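Kedirbridge Neighbors — Ask & Answer

Home | Money | House & Yard | Insurance | Pets | Log in

3 minute read

Water damage claim: do I bother, given my deductible?

Posted by Ruben Hermans, 22 July 2020

I have a homeowners policy with Voyle. I have paid into it for years and never asked for a dime, which I was rather proud of until the supply hose behind my washer let go while I was at the store. The laundry floor is vinyl and shrugged it off. The hallway next to it is real wood, and it now has hills.

A flooring guy came out and quoted me $115 over my deductible to replace the bad section. So if I file, and everything goes perfectly, Voyle sends me $115 and a record of my misfortune goes wherever those records go. My neighbor says file, that's what it's for. My brother-in-law says never file for anything smaller than a crater. Neither of them has ever read a policy, but then I hadn't either until this week.

What I want to know:

Will a claim this small really raise my premium at renewal in December? I also have a claim-free discount, and the paperwork is vague about how fast it disappears.

And if I call Voyle just to ask, does the call itself count? I have been staring at the phone like it might bite. 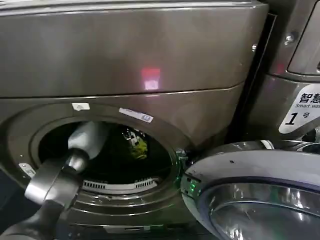 I should add that the policy covers "sudden and accidental" water but excludes "continuous or repeated seepage." The hose was fine one day and a fountain the next, so I would call that sudden. I do not know whether an adjuster would call it sudden, and I would like to know before I invite one into my hallway.

I have kept the hose. It is in a bag in the garage. Please be gentle, I am new to having problems.

Godelieve Segers

I worked the phones at a small agency for a long time, so take this as the view from the other end of the hold music.

For $115 I would leave it alone. You would be trading a check that covers a decent dinner for a claim that can sit on your history for years, and other insurers can usually see it when you shop around. Whether your rate goes up depends on your state and your company, and I can't tell you what Voyle does. But the discount by itself may be worth more than the check. Look at your declarations page. If the discount is listed in dollars, compare the two and you'll have most of your answer.

On the phone call: be careful how you put it. "How does my deductible work for water damage?" is a question. "My hose burst and my hallway is ruined" can get written down as a reported loss, even if they never pay you anything. Some companies log it and some don't. If you have an independent agent, ask the agent first and say up front that you are not reporting a claim.

Now the part you won't like. Before you decide, make sure $115 is the real number. Wood that has cupped often means water got underneath, and a flooring quote only covers what the flooring guy looked at. Get someone with a moisture meter to check the subfloor and the bottom of the drywall. If the true cost is $2,000 over your deductible, you are in a different conversation, and most policies want prompt notice — so don't sit on it until the holidays and then find mold.

Take photos now, before anything gets pulled up. Keep every receipt, including fans and towels. Hold on to the hose, too. A hose that split looks different from one that dripped for a year, and that goes straight to your "sudden" question. The hose itself probably isn't covered, by the way. It's the damage it did that might be.

Bart Verschueren

File it. You pay them every month. I filed two in 2 years with my last company and they were perfectly nice about it, right up until they dropped me. Still got the money though.

Jasmina Begović

Bart has made the case against Bart's advice pretty well.

Agree with Godelieve on the moisture check. Mine cost me $300 after a dishwasher leak and found wet insulation behind a wall that looked completely innocent. I filed after that and was glad I did, because the final bill was nowhere near the first quote. My premium did go up a bit at renewal. I grumbled and paid it.

One other thing, Ruben: ask about raising your deductible when you renew. If you've decided you're not going to claim for the small stuff, you may as well stop paying for the privilege. Just keep that amount somewhere you can get at it. And buy the braided steel hoses this time, and turn the valves off when you go away.

Get new answers in your inbox. Sign up for the Kedirbridge Neighbors newsletter.

This site uses cookies. By continuing to browse you agree to our use of them. Accept | Settings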